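Cuaderno de taller, 13 de junio de 2018
Formulación de esponjas, lote Waratton

Llegó por fin la muestra de látex de Brandão, con el albarán a nombre de otro y una etiqueta que dice «homogéneo». El bidón tenía una capa de suero encima, así que lo de homogéneo lo tomo como una aspiración. Agitado 14 minutos a mano, con varilla. El agitador bueno sigue en Culanen, de donde según Marlina volverá en diciembre. No ha dicho de qué año.

Objetivo del día: saber si la espuma nueva absorbe menos base de maquillaje que la Inum de siempre sin quedarse como una goma de borrar. Stijn Meijer sostiene que las dos cosas son incompatibles. Lleva sosteniéndolo desde antes de que hubiera datos, y los datos, de momento, le hacen la pelota.

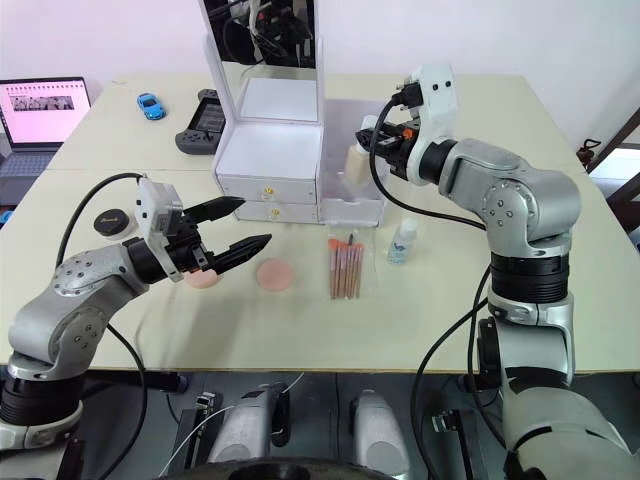

Espumado y curado

Dos moldes de lágrima. Velocidad de batido, 800 rpm; el protocolo pide 910, pero a 910 el vaso camina por la encimera y ya hemos perdido uno. Gelificante añadido al final, despacio. El primer molde salió con un cráter en la base. El segundo, decente, aunque la piel exterior me parece demasiado cerrada: al tacto resbala y la gota de base se queda encima, meditando.

Lavado en tres aguas. La tercera todavía hacía espuma. Lavar una cuarta vez y anotarlo, que la última vez no lo anotó nadie y luego discutimos una tarde entera por el pH.
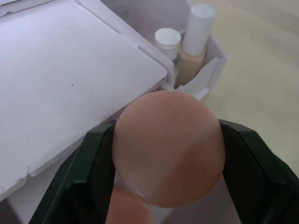 Esponja de tono beige rosado.

Sobre el color: Marlina Mangundap quiere llamarlo «melocotón» en la ficha y Waratton pide «nude», palabra que no significa nada y que por eso gusta tanto en los catálogos. He puesto «rosado, pendiente» y he cambiado de tema.

Absorción: pesada en seco, inmersión, escurrido entre dos papeles, pesada otra vez. La balanza deriva si alguien abre la puerta. Repetí la serie con la puerta cerrada y un cartel, y entraron a preguntar qué decía el cartel. Los valores de la nueva quedan por debajo de los de Inum, pero con una dispersión que no enseñaría a un cliente. 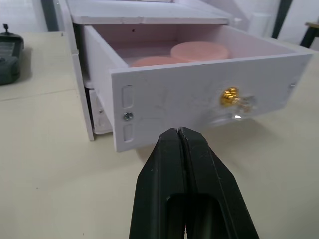
Mueble blanco, frente del cajón.

Pendiente:
Pedir a Brandão el contenido en sólidos de verdad, no el del folleto.
Probar con menos gelificante y la misma velocidad.
Reclamar el agitador a Culanen.
Decirle a Stijn que puede que tenga razón. Sin prisa.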